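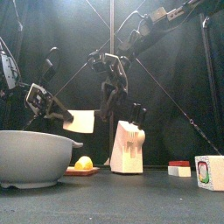 The dark gray tabletop against a black backdrop.

Dronby Adds Fitness Titles to E-Book Store

STERKHAM – Dronby will add 50 strength and stretching guides to its online bookstore in July. Readers can download each title as a PDF or EPUB file after checkout.

The first release is "Stronger Wrists at Home" by Aroha Pearce, a 2-part guide for beginners.
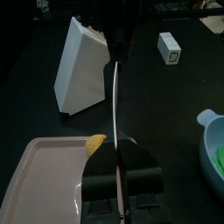 A thin white cable above the black work surface.

"Readers asked for short books they can print," said Kylie Ellery, who edits the series.

Buyers may download a file up to three times. Gift codes go on sale Monday.

3377 views | Share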